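Présentoirs et plateaux : le coin snacks, 4/7/26

On nous vend le présentoir en acrylique comme le remède à toutes les tables de pause en désordre. Je demande à voir. Vivitine promet 67 % de place gagnée sur son modèle à gradins, sans dire par rapport à quoi.
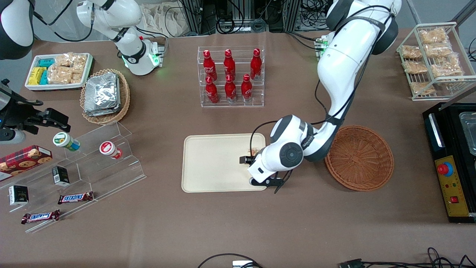 Six bouteilles de Coca-Cola sur deux niveaux, d'accord, ça se tient. Les sachets de biscuits, eux, vont sur un portant en fil blanc, et les barquettes en alu finissent dans un panier tressé. Trois rangements, trois styles. Le catalogue Fonseca appelle ça une « harmonie ».

Pour les petits formats, les gradins transparents : deux Snickers, des boîtes, un paquet à carreaux rouges. À côté, un plateau crème vide. Joli, mais je me demande qui va épousseter tout ça.

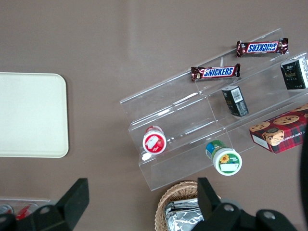

Celeste Peixoto n'est pas d'accord : chez elle, les gradins servent depuis février et un coup de chiffon par semaine suffit. Elle trouve par contre que les barres glissent dès qu'on se sert devant.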